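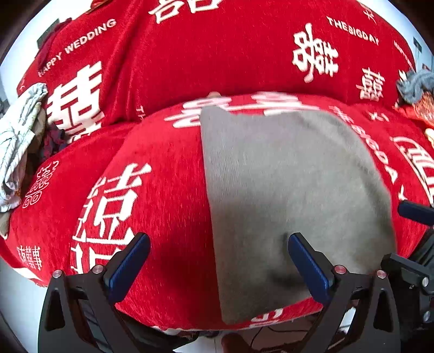

Grey knit on the red wedding blanket. Thursday evening, folding time.

I promised myself to finish the winter clothes before November ends. The bed is the only big flat place in our flat, so I fold everything there, on top of the blanket.

The blanket says HAPPY WEDDING and THE BIG DAY. We got it from my aunt in Truvach and it is still the warmest thing we own. Very soft, but not easy for folding. Smooth knits like to slide on it.

My way for knits: sleeves to the back, then in half, then press with the flat hand. I do not hang them, the shoulders become long.

The storage box is from Eskola, 46 cm wide. Last year I put 6 sweaters inside and the lid did not close. This year I will try to roll the thin ones.

Question to people who know wool: do you wash before storing, even if you wore it only one time? My mother says always. I am too lazy for always.

Next is the shelf with scarves. I will write tomorrow how it went.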